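The Additive Aisle

Every parts store has a shelf of bottles that promise to clean your fuel injectors while you drive.

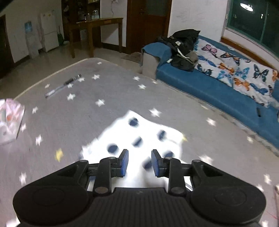
Tanberg's costs four times what plain cleaner does, and the label says you'll feel it within 100 miles. Feel what? Recep Gökçe, a mechanic in Flostthorpe, ran it through a sedan with 185,000 miles on it and saw no change in fuel trim or idle. A badly clogged injector needs to come out and go on a bench – a bottle in the tank won't fix it. Tanberg sent me a chart with no units on it. I asked for the test data in February and I'm still waiting.

Contact the editors | © Gelolum Motoring | Back to top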